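Rapport de projet, 24/11/20 — Weronika Żak

Bon, pour ce projet j'ai choisi le marché couvert d'Adstead, parce que j'y vais tous les samedis et que je voulais comprendre pourquoi les étals ferment les uns après les autres ! J'ai interrogé quatre commerçants (Mme Stępień m'a gardée deux heures, un bonheur). 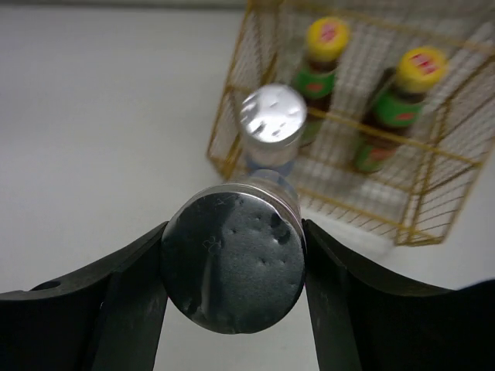
Pourquoi les clients partent-ils ? Surtout à cause des horaires : tout ferme à 16 h.

En mai, les entrées sont tombées à environ 3 000, et le parking n'arrange rien. Il me reste à relire mes notes sur les loyers.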